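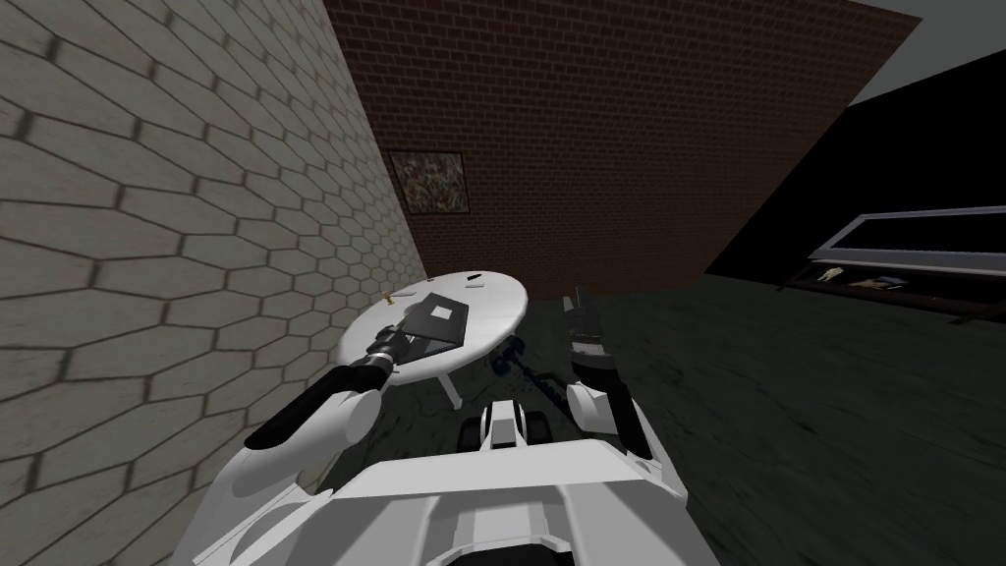 Figure 4. Tiled wall and brick wall meeting at a corner. Small framed picture on the brick.

Section 4. Mounting and Pairing the Room Sensor

This section covers the Plusley 470 room sensor on masonry, tile and drywall. For the base station, see Section 3. For ceiling mounting, order the Parnach bracket and use the sheet packed with it.

4.1 Parts and tools

Supplied in the sensor carton:
Room sensor
Back plate with two slotted holes
Two screws, 1-1/4 in.
Two nylon wall anchors
Two AAA alkaline batteries
Foam gasket

Not supplied:
Drill and bits (3/16 in. masonry, 3/16 in. carbide tile, 1/8 in. twist)
Small level
Pencil
Painter's tape
No. 2 Phillips screwdriver
Vacuum or soft brush

If the gasket is missing or torn, order part 1396. Do not substitute weatherstrip or silicone.

4.2 Choosing a location

Mount the sensor on an inside wall, 52 to 60 in. above the finished floor. Leave at least 12 in. of clear wall on either side and 18 in. above.

Do not mount the sensor:
On an outside wall, unless the wall is insulated on the room side
Behind a door, curtain or picture frame
Within 3 ft of a supply register, radiator, range or fireplace
In direct sun at any time of day
On a wall with a flue or hot water riser inside it
Inside a cabinet or recess

Corners have slow air movement. Where two walls meet, keep the sensor 12 in. or more from the inside corner, measured along the wall.

NOTE: Masonry holds heat. A sensor on solid brick may read up to 2°F behind the room air after a large change in setpoint. The gasket reduces this effect and must be fitted on brick, block, stone and tile. It is optional on drywall.

4.3 Checking the signal before drilling

1. Complete base station setup through step 9 of Section 3. The base station light must be solid green.
2. Slide the battery door off the sensor and insert both batteries. Observe the polarity marks.
3. Press and hold the round button for five seconds. The display shows SIG and a number from 0 to 9.
4. Tape the sensor to the wall at the planned location. Do not hold it in your hand during the test.
5. Wait two minutes, then read the number.

A reading of 4 or higher is acceptable. At 3 or lower, move the sensor 2 ft along the wall and repeat steps 4 and 5. If no location in the room gives 4 or higher, move the base station or add a Gumede repeater.

6. Press the round button once to leave the signal test. The sensor also leaves the test on its own after ten minutes.

4.4 Marking and drilling

CAUTION: Check for wiring and pipes before drilling. Turn off power to any circuit that runs through the wall. Wear eye protection.

1. Hold the back plate against the wall with the arrow pointing up.
2. Place the level on the top edge and adjust.
3. Mark the center of both slots.
4. Drill according to the wall type below.

Drywall
Use the 1/8 in. twist bit if both marks fall on a stud, and omit the anchors. Otherwise drill 3/16 in. and fit the anchors.

Brick
Use the 3/16 in. masonry bit. Drill to a depth of 1-1/2 in. Place the holes in the brick face where possible. If one mark falls on a mortar joint, shift the plate up or down until both marks clear the joint. If the mortar is hard and sound, both holes may be placed in mortar. Do not place one hole in brick and one in mortar.

Thin brick veneer is often less than 3/4 in. thick. Drill through it into the backing and use 2 in. screws.

Ceramic and stone tile
Apply two layers of painter's tape over the marks and mark again on the tape. Use the carbide tile bit with the hammer action off. Start at low speed. Keep both holes at least 1/2 in. from any grout line. With patterned or irregular tile, it may be necessary to move the plate sideways to meet this distance. Once through the tile, change to the bit for the backing material.

CAUTION: Hammer action on tile can crack the tile and loosen those next to it. Cracked tile is not covered by the product warranty.

5. Clear dust from the holes with the vacuum or brush.
6. Press the anchors in until flush. Trim any anchor that stands proud of the wall.

4.5 Fitting the back plate

1. Press the gasket onto the rear of the plate, adhesive side to the plate. Line up the cutouts with the slots.
2. Start both screws by hand.
3. Check level, then tighten the screws a little at a time, alternating between them.
4. Stop when the plate no longer moves. Do not use a power driver for this step.

A plate that has been overtightened bows in the middle, and the sensor will not latch. On uneven brick, back off each screw a quarter turn and try the sensor again. If the plate still rocks, fit a second gasket on top of the first. Do not use more than two.

4.6 Attaching and pairing

1. Hook the sensor over the two tabs at the top of the plate.
2. Swing the lower edge toward the wall until it clicks.
3. At the base station, press MENU, select SENSORS, then ADD.
4. Enter the installer code 2261 and press OK.
5. Within 60 seconds, press the round button on the sensor twice.
6. The sensor shows PAIR, then the room temperature. The base station assigns the next free zone number.
7. Rename the zone if required (see 5.3).

NOTE: Pair one sensor at a time. With two sensors in pairing mode, the base station accepts the first and rejects the second with code E7.

Change the installer code after all sensors are paired. The procedure is in 5.8.

4.7 Settling time

Allow four hours after mounting before comparing the sensor with another thermometer. On brick or stone, allow 24 hours. Place the comparison thermometer at the same height and within 1 ft of the sensor, without touching the wall.

If the difference is more than 1°F after the settling time, enter an offset:

1. Press MENU on the base station, select SENSORS, then the zone.
2. Select OFFSET.
3. Use the arrows to change the value in steps of 0.5°F. The range is minus 4 to plus 4.
4. Press OK to save.

A required offset outside this range indicates a poor location. Return to 4.2.

4.8 Sensor codes

E2 Low batteries. Replace both.
E4 No contact with base station for 30 minutes. Repeat the signal test in 4.3.
E5 Reading outside range. Check for a nearby heat source.
E7 Pairing rejected. Wait 60 seconds and repeat 4.6 from step 3.
E9 Internal fault. Replace the sensor.

Section 4 revised 27/03/2026. Technical review: Catarina Matos, Siyabonga Mahlangu.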